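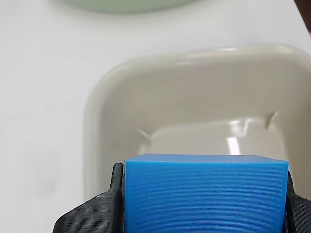
Morfudd Gronow wrote to us in March that our old page explained the prices well, but it did not say what happens when you lose the key. She is right, so we have put the keys first.

Rirunum Storage, Irkton - frequently asked questions

I lost my key. What now?
Please come to the office with your photo ID. A new key costs $2 and you get it the same day. If both keys are gone we must change the lock, and you pay for the locksmith.

How many units do you have?
There are 128 units in the Irkton building. The small ones are upstairs and there is a lift.

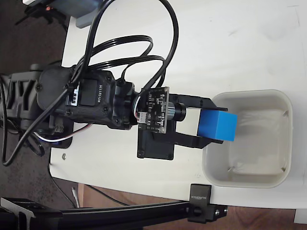 Can I store food?
Only tins and sealed jars. Flour, rice and pet food bring mice, also in winter.

Is my furniture insured?
The basic cover is included up to $1000 for each unit. For more than this, ask your own home insurer - many of them will add it to your policy.
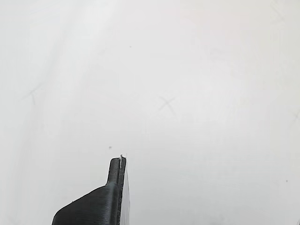
Black finger with fine ridges, white surface.

Can a friend open my unit for me?
Yes, if you write the name on the access form and sign it. We can't accept a phone call for this.

Who do I ask about bills?
Normunds Jaunzems, at the office until 4 pm. Please have your unit number ready.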